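Spent the evening sorting the craft table. Posting as I go because a few people asked how I keep the small stuff under control.

The table is the folding one from the spare room. I put a cloth over it before I start anything, mostly to stop beads and pins from rolling. A cotton one with some weight to it works best. Vinyl ones slide.

First pass is only taking things out of bags. No decisions yet. If I start deciding at this stage I end up reading old pattern leaflets for an hour.

Second pass is piles. Thread, buttons, fasteners, ribbon, tools, paper, and one for whatever is left. That makes 7 piles and I have never needed more.

The leftover pile has to be gone by the end of the night. That's the one rule I'm strict about. Last November I let it sit and it turned into two bags on the closet floor.

For boxes I went with the Torvik ones this time. They stack, the lids come off with one hand, and the small size fits the shelf by the window with a little room to spare.

I used to have a set of Plandau tins. Nice to look at, but I could never tell what was in which one and I was always opening the wrong lid.

You don't need perfectly clear plastic. Cloudy is fine. You only need to see the color of what's in there – red thread looks like red thread through almost anything.

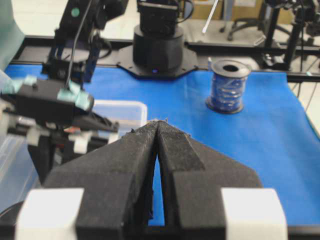
Should small boxes have dividers? Only for things that tangle or look alike, such as hooks and eyes or different sizes of snaps, and everything else can go in loose.

Ribbon goes on cards. I cut mine from cereal boxes, wind the ribbon flat and put a pin through the end. Rubber bands leave a crease and after a year or so they go sticky.

Buttons I sort by color and ignore size. I tried it by size for a while. When I'm looking for a button I already know I want a brown one, so brown is where I look.

Labels go on the short end of the box, never the lid. Once they're stacked you can't read a lid. Masking tape and a marker, nothing fancy. It peels off clean when the contents change.

Somebody asked about the Ernlow drawer unit I had before. Sold it. The drawers were too deep for buttons and too narrow for scissors, and the bottom one stuck in damp weather.

Also asked: how many thread spools. I counted once for a swap and got 26, not including the big cones. I could get by with half of that.

The tools stay out in a jar. Scissors, seam ripper, chalk pencil, the long tweezers. If I put them in a box I just take them out again the next day.

Lids go on last. I leave everything open until the table is clear, so if a stray snap turns up under the cloth it can still go straight in where it belongs.

Next is the fabric shelf, which is a bigger job. I'll start a new thread for that one when I get to it. Wool first, then the cotton scraps.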